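The laundry corner, one year on

When we moved to Firnham, everyone with an opinion told me to hide the washing machine. The brochure from Tillell, who did the cabinets, had a whole page on "integrated laundry." I read it twice and still couldn't find out what was wrong with seeing a washer.

So ours sits out in plain view, white, between pale green cabinets. I was doubtful about the green too. I've come around to it, mostly in the morning. 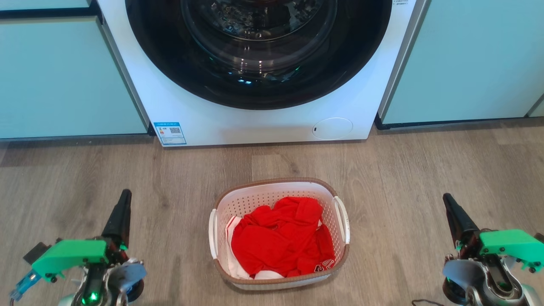
The part I had no faith in at all was the basket. I'd paid 12 dollars for the last one and it split at a handle, so I wasn't keen when the Tovley catalog wanted 20 for white plastic with a woven rim. A rim! What does a rim do for dirty socks? Nothing, as far as I can tell, but the holes in the sides let air through and I can carry it by the loop handles without swearing.

I'm less sold on the advice that came with it. Sort by color, sort by fabric, sort by "soil level" — I do darks and everything else. The filter behind the little round cover is supposed to be cleaned once a month. I managed October.

Tillell now offers a pull-out shelf for the basket to live on. It's 50 dollars before fitting. The floor has been free so far.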